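Reading time: 5 min

The back room first: Margit Lunde on moving into a small office

When Margit Lunde took over the lease on the two rooms above the bakery in Boria, the first thing she did was get down on the floor. She wanted to see where the outlets were.

"People look at the windows," she says. "I look at the outlets. I can buy a lamp, but I can't easily move a wall plate."

Lunde runs Kuvholm, a bookkeeping office for small shops and trades. She had worked from her dining table for three years and signed for the rooms in March. Two people work there with her, Bảo Trịnh full time and Laimutė Dzene on the days when payroll goes out. We talked in the front room, which has the desks and the one good chair. The back room was still being sorted out.

The previous tenant was a travel agency called Okent. It left behind a filing cabinet with no key and a good deal of wiring. Some of it went nowhere. Trịnh spent his first afternoon with a roll of masking tape, following each cable to its end and writing on the tape what he found.

"There was one that went behind the cabinet, under the door strip and out the other side, and then it just stopped," he says. "Somebody had cut it and painted over the end. I pulled it all out. It filled a shopping bag."

Lunde's rule was that no furniture would go against a wall until they knew what was on it. At her last rented office, years ago, a bookcase had been put in front of the only phone socket, and it took an hour to empty it each time the line needed looking at. She didn't want to do that again.

So the floor was cleaned first, then the walls were wiped down, then they made a sketch of each wall with the plates marked on it. The sketch is still taped inside the closet door. It isn't to scale. Lunde says it has been more use than the lease.

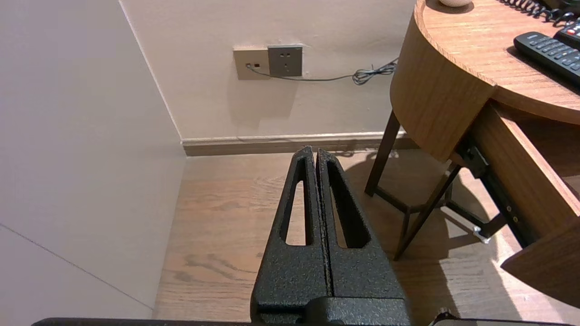
Network and power sit next to each other in a lot of older rooms, she says, and usually they were put in at different times by different people. The plates don't match and they don't line up. She asked Heino Koppel, the electrician who looks after the building, whether it was worth having everything redone. He gave her a price of 1,000 for both rooms, new plates and patching included, and then told her to wait.

"He said live with it for a few months and see what you plug in," she says. "If I had paid him right then, I would have put the new ones in the wrong places. I was sure the printer was going by the window. It's by the door now."

Koppel, reached by phone, remembers it much the same way. "A plate that looks crooked can be fine and a plate that looks nice can be loose," he says. "I tested what she had. I told her which ones I'd use and which one I wouldn't put a heater on." He also asked her to leave a hand's width behind any furniture so that plugs weren't bent against the wall.

The cables that run along the floor were the next question. Lunde doesn't like them crossing a walkway, and she doesn't like them hidden under a rug either. For now they stay tight to the wall. Dzene wanted clips on the baseboard. Trịnh wanted a plastic channel, which he had already priced at Kalniņš, the hardware store on the square. They haven't settled it.

"Clips are cheaper and I can put them in myself," Dzene says. "The channel looks better, I'll give him that."

I asked Lunde what she would tell someone else moving into a place like this. She thought about it for a while. Take the sketch seriously, she said. Bring a small lamp and test every socket with it, even the ones you don't plan to use. Mop before the furniture comes in - you won't get back there for years. Keep one box for all the odd parts the last people left, and don't throw it out in the first month.

Her own box has the spare key to the street door in it, a handful of blank plates and a phone splitter. The filing cabinet key hasn't turned up. Trịnh has offered to drill the lock.

The back room will hold the archive shelves and a second desk, probably by the end of the summer. Koppel is coming back to look at the sketch again before anything gets screwed to the wall.

Contact | © Boria Small Business Pages | Back to top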